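The Apple I Gave Up On, and the One That Won Me Back

For most of my adult life I was a person who bought apples and then watched them go soft in a bowl. I liked the idea of them, I guess. Then last April I rented a room for a week in Storninlow, and the orchard shop down the road sold me a bag of something called a Jumness.
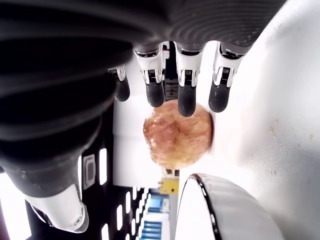
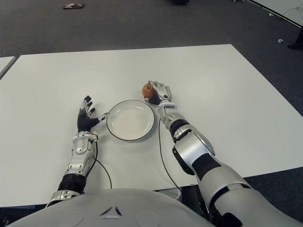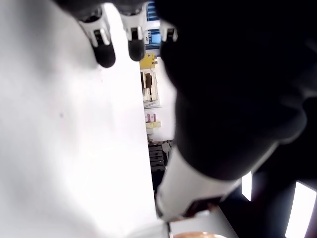 Center: a small red apple and a round white plate, on a white table.

I ate the first one standing in the parking lot, and went straight back in for more! It was sharp and a little bit like pear, and so crisp that my jaw got tired. The woman at the register told me they'd been in cold storage since fall and that I should've tasted them fresh.

So I came home and started reading. There were once over 4000 named apples growing in this country (so one old farm catalog claims, anyway), and my supermarket carries 6. Six! I'd been judging the whole fruit on the mealy ones.

I've since worked my way through a Lenihan, which makes a terrific pie and is pretty grim raw, and a Vurker, which is ugly and brown and tastes like honey. I drove three hours for the Vurker. My sister thinks I need a hobby – I told her this is the hobby.

I keep mine in the fridge now, in the bottom drawer, away from the carrots. They last four weeks easy. The bowl on the counter has lemons in it.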